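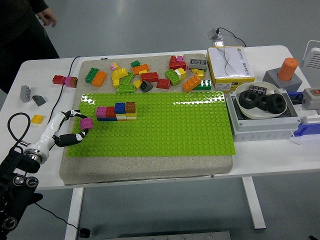
그림 1. 분홍색 블록을 집어 든 그리퍼와 초록색 판 위의 블록 구조물

로봇동아리 가다노(Gadano) 블록 쌓기 과제 보고서
2019년 1월 30일 수요일
작성: 타룬 판데이(Tarun Pandey)

1. 과제를 고른 경위
9월 계획서에는 '로봇 팔이 블록 구조물을 스스로 완성한다'고 썼다. 나는 그때도 이 문장이 과하다고 생각했고 지금도 같은 생각이다. 블록을 옮기는 일과 끼우는 일은 난이도가 전혀 다른데 계획서는 둘을 한 단어로 묶어 놓았다.

2. 결과
시도는 모두 300회, 그중 돌기에 끝까지 끼워진 것이 236회다. 발표 자료에는 이 숫자가 크게 들어갔지만 나는 그대로 믿지 않는다. 블록의 시작 위치를 사람이 맞춰 준 회차가 섞여 있고, 기록지에 그 구분이 없다. 위치를 흩어 놓고 따로 잰 60회는 표가 완성되지 않아 이번에 싣지 못했다.
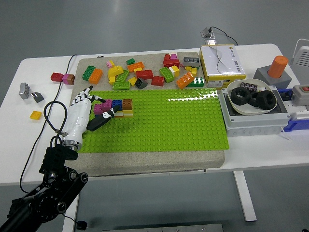
읽는 시간 2분

그림 2. 분홍색 블록 바로 앞에 놓인 검은 엄지

3. 손 모양에 대하여
사람 손처럼 생긴 손을 쓰면 나아진다는 의견이 조 안에서 많았다. 근거는 대개 골사이드(Gollside) 대회 영상이었는데, 잘된 장면만 모은 영상으로 무엇을 판단할 수 있는지 모르겠다. 손가락이 늘면 맞춰야 할 값도 는다. 엄지가 블록 옆면에 닿는 각도 하나를 정하는 데만 오후를 다 썼다. 비교를 하려면 같은 블록, 같은 자리, 같은 횟수로 해야 하는데 우리는 그렇게 하지 않았다.

4. 남은 일
- 사람이 개입한 회차를 기록지에 표시할 것
- 끼우는 힘을 따로 잴 것
- 최종 보고서에서 '스스로'라는 말을 뺄 것

세 번째 항목은 조원들과 아직 합의하지 못했다.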